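Who Makes the Rules for Robots?

Every robot that works near people has rules to follow. So do the people who build it, switch it on and stand beside it.

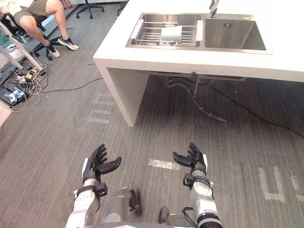

Some rules are the law. Some are standards, and some are just good habits that a workplace has agreed on. They are different things, and it helps to know which is which.

Laws, standards and good practice

A law is made by a government. If you break it, you can be fined or taken to court. Most countries have laws saying that a workplace must be safe, and those laws cover robots the same way they cover ladders and forklifts.

A standard is a long, careful document written by people who know a lot about one subject. It might say how a stop button should work, or how hard a moving arm is allowed to press against a person. Standards are checked and updated every few years, because machines change.

Good practice is what sensible people do even when no document tells them to. Sweeping the floor before you start is good practice. So is telling the next person that a screw was loose.

The robot rules at Clundcombe

Clundcombe is a test workshop where robots learn kitchen jobs. The robot there is called Husano. It has two arms and two hands with five fingers each, and it was put together by a company called Lultico. The jobs are ones you might do at home, like moving a cup or unloading a dish rack.

The workshop rule book has 197 rules in it. That sounds like a lot, but many of them are short, and 70 of them are only about electricity. New workers read the whole book before they are allowed to switch Husano on.

These are some of the rules they use every day.

Know where the stop button is

A big red stop button is called an emergency stop. Pressing it stops the robot's dangerous movements. Before the robot is switched on, each worker has to point to the nearest button. If a person can't point to it, the robot stays off.

Anyone is allowed to press it. You don't need to ask first, and you can't get in trouble for pressing it when nothing was wrong.

Start slowly

A new job is always tried at low speed. Husano has to do the job 17 times slowly before it may try it any faster. If it drops something or bumps the counter, the count goes back to the start.

Slow movement gives people time to step back. It also makes mistakes easier to see. A fast arm may be past the mistake before you have noticed it.

Keep out of the reach zone

The reach zone is all the space the robot's arms can get to. You can work out your own reach zone by standing still and stretching your arms out in every direction. Now imagine you could also lean forward. The zone gets bigger.

People stay outside the zone while the arms are moving. If a person has to go in to pick up a cup, the robot is stopped first.

Look after the cables

Robots, computers and chargers all need power, so a robot workshop has plenty of cables. Cables are a tripping hazard for people. They can also catch on a moving arm or a wheel.

The rule is to check them at the start of each session and again after anything has been moved. A cable with a split or squashed cover is unplugged and given to the electrician. It is not fixed with tape.

Electricity and water need extra care. Near a sink, plugs and power boards have to be kept well away from splashes.

Write it down

After each session, the workers fill in a log. They write what the robot did, what went wrong and what they changed. Small problems go in too - a squeaky joint today could be a broken one in July.

Does the robot know the rules?

Partly. Some rules can be put into the robot's program, such as a top speed or a limit on how hard its fingers squeeze. The robot doesn't understand why the limits are there. It doesn't know that a squashed finger hurts.

For that reason the people in charge are responsible for what the robot does. You can't blame a toaster for burning the toast if you set the dial too high, and robots are treated the same way.

Try it yourself

Choose a job you do in the kitchen, such as putting a cup in the cupboard. Write 3 rules that would keep people safe if a robot did the job for you. Then swap with a friend and look for something the rules have missed.

Words to know

Emergency stop: a button that stops a machine quickly.
Hazard: something that could hurt someone.
Reach zone: the space a robot's arms can get to.
Standard: a document that sets out an agreed way to make or do something.

Page last checked February 2024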